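Pistden Allotment and Garden Society
Minutes of the March meeting, 7.30pm, back room of the library

Hello all, me on the pen again, so apologies in advance for the bits where I was eating a biscuit and not writing.

Present: fourteen of us, plus two new faces from the lower plots (welcome!). Three people sent apologies.

Last minutes: agreed, once I'd changed "leaks" to "leeks" in item 4. I did mean leeks.

1. Water
We spent ages on this, as usual. The meter reading for the winter quarter came to 813 units against 489 the winter before, and we don't have the faintest idea where it all went. Someone thought the standpipe by the Enache Lane gate was weeping underground, and someone else was sure it was the trough. I said I'd noticed the path there was boggy in January, but then so was everything else. Agreed to turn off the bottom half of the site for one night and read the meter before and after. I've got the key so I suppose that's me and a torch!

2. Money
We have 3,000 pounds in the savings account, which we're keeping for the fence, and 1,082 in the current account. Rents go out next month. There was a grumble about putting them up and we voted to leave them alone for another year (eleven for, two against, one asleep I think).

3. Seed order
The Jurutano order is in and should be here before the next meeting. I'll split it up on my kitchen table and put it in envelopes with your plot number on. If you asked for the climbing beans, they only had the dwarf ones left, so tell me if you'd sooner have your money back. Onion sets are coming separately and can be picked up from the hut.

4. Summer show
Long chat, lots of laughing, not many decisions. We're keeping the children's class and the longest bean. The chutney class is back after last year's fuss, and this time the jars get plain labels so the judge can't tell whose is whose.

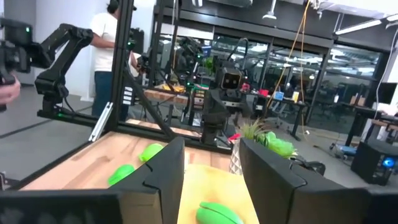 We also want a class for a single flower in a jam jar, which I'm very much in favour of as it's the only one I stand a chance in. Entry forms will be pinned up in the hut by the end of May. Still no answer from Movus about hiring the marquee, so I'll ring them again.

5. Anything else
Please shut the top gate behind you, we've had rabbits. The shared barrow has a flat tyre and I've got a pump if anyone can find the barrow. One of the new members asked about keeping hens and was told yes, up to six, no cockerels.

We finished at 9.10pm. Next meeting is in April, same room, same time, and it's my turn to bring the milk.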